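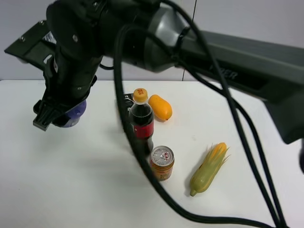
A list member wrote on November 7, 2024:

> My mother is 2 hours away and can't bend to a low cupboard any more. Every month there's another clip of an arm tidying a kitchen. Can any of them put the groceries away yet, or should I just pay for home help?

Archives > Cistura List > Household Robots
Filed under: Chores, Lifting and Reaching

Pay for the home help, at least this year.

I've spent the time since September on the clearing-up trials at Varnach. The job is the plain one you describe – bottles, cans, fruit and boxes on a flat white table, one arm, one two-fingered gripper. We have logged 2,801 attempts. Nearly 2,000 ended with the item where it was meant to go, and I wouldn't call that ready for a kitchen with somebody's dinner in it.

Cans and bottles are the easy end. They stand up and they're the same all the way round, so the angle of approach hardly matters.
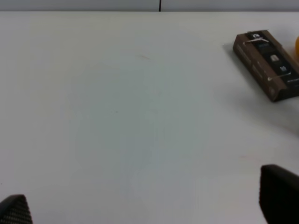 Boxes are harder than I expected. One lying on the diagonal has to be taken across the short side, and the wrist often arrives a few degrees out. Then the box turns in the fingers and you're putting it down crooked. Plain cardboard copes with that. A carton of eggs won't.

Cupboards we haven't tried at all. Neither has Brerico, as far as I know. Opening the door and finding a gap on the shelf are separate problems, and your mother needs both solved. 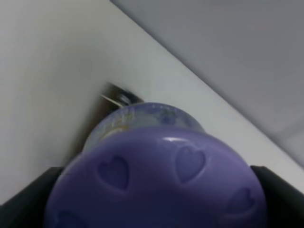

Domed lids are the other trouble. The fingers are flat and a smooth curved top gives them very little to hold, so we now go lower and take the item by its sides. Drops on lidded things came down to 43 in the last batch, still too many if there's juice inside.

The Tahiri people are working on softer finger pads and I'm told we'll get a set to try. I'll post the numbers when we have them, with the failures left in.

For the low cupboard, a pull-out shelf would help her now. The hardware store sells them and they fit with a few screws.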